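Home | Animals | Space | How Stuff Is Made | Try It | Ask Us

Why Do Towels Soak Up Water?
By the Plellard Kids Science Desk
2019-01-06
Last updated: November

You climb out of the bath, dripping all over the floor, and grab a towel. A minute later you're dry! Where did all that water go? It's in the towel, of course – but how did it get in there, and why doesn't it just run straight back out again?

Try drying yourself with a plastic bag and you'd be at it all day. A towel does the job in a few swipes. The answer has to do with loops, tiny tubes and a plant that grows its own fluff.

It starts with a plant

Most bath towels are made of cotton. Cotton grows on bushes in warm places. After the flower drops off, a green pod called a boll swells up, and when it's ripe it bursts open and out puffs a ball of white fluff. Inside the fluff are the seeds. The plant grows the fluff for its seeds, and people have been borrowing it to make cloth for thousands of years.

Pull a bit of cotton ball apart and you'll get thin little hairs. Those are fibers. Each one is a single plant cell that grew and grew until it was super long and skinny! While it's growing it's a tube full of liquid. When the boll opens, the fiber dries out, goes flat and twists up like a ribbon. The twists are great news for us, as they help the fibers grab each other when they're spun into yarn.

Cotton loves water

Cotton fibers are made mostly of something called cellulose (say it SELL-yoo-lohs). Paper is made of it too, and so is a lot of the wood in a tree. Water sticks to cellulose very well. Scientists have a word for stuff like this – hydrophilic, which means "water-loving."

A raincoat is the other way around. Drip some water on one and it rolls up into beads and slides off. That kind of material is hydrophobic, or "water-fearing." It isn't really scared, but it's a fun word to say.

Loops, loops and more loops

Now look at a T-shirt. It's cotton too, but you wouldn't want to dry off with it after swimming. So what does a towel have that a T-shirt doesn't? Put your nose right up to one and look closely. Most bath towels are covered in little loops of yarn, standing up like a tiny forest. All those loops together are called the pile.

The pile is made on a weaving machine called a loom. Plain cloth has two sets of yarn: one goes up and down, and the other goes side to side, over and under. Towel cloth has an extra set that goes up and down, and it's kept nice and loose. When the loom pushes the weaving together, the loose yarn has nowhere to go, so it pops up into loops. Clever, right?
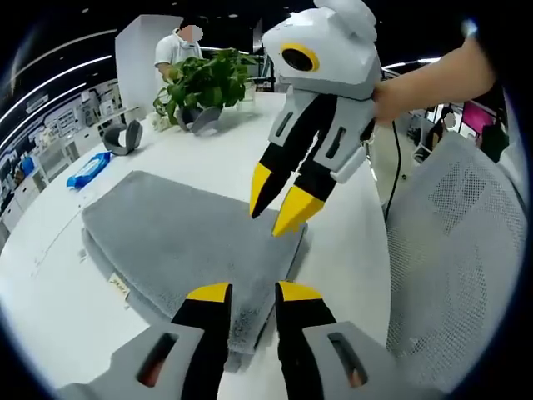
All those loops give the water lots more places to go. If you could pull every loop out straight, you'd have a huge length of yarn. We counted the loops in a patch of our bath towel about as big as a playing card and got 207 along the edges before we gave up! More yarn means more cotton for the water to cling to, and there are gaps between the loops where it can hide as well.

Water that climbs

Water can do something that looks like magic. If it's in a very narrow space, it can climb up, all by itself. This is called capillary action (KAP-uh-lair-ee).

It works like this. Water sticks to the sides of the narrow space and creeps along them. Water also likes to stick to itself, so the bit in front pulls the bit behind. Up it goes, a little at a time, until the water gets too heavy to pull any higher. The gaps between the fibers in a piece of yarn are just the right size for it. Touch a towel to a drop on your arm and the drop gets pulled in.

Paper towels do this too, and so does the wick in a candle, only with melted wax.

Try it: the walking water race

You'll need:
2 glasses
water
food coloring
a strip of paper towel
a strip cut from an old cotton rag (ask a grown-up first!)
a tray

Fill one glass nearly to the top and add a few drops of color. Put the empty glass beside it on the tray. Fold the paper towel strip the long way and hang it over both rims, with one end in the water and the other deep in the empty glass. Now wait. The color will creep up the paper, over the top and down the other side. Go and have a snack – it's slow! Come back later and see how much water has moved.

Then do it again with the cotton strip. Which one is faster? Does it matter if the strip is wide or skinny? Draw what you see each time.

Why do some towels stop working?

Have you ever used a brand-new towel that just pushed the water around? New towels often have a softener on them from the factory. It makes them feel silky in the store, but it coats the fibers so the water can't get to the cotton. A couple of washes usually fixes it. Fabric softener can do the same thing at home if you use too much.

And old towels can go stiff and scratchy when they dry flat. The loops get squashed down and stick together. Give the towel a really good shake before you hang it up and the loops will stand up again. Shake it hard enough to make it snap!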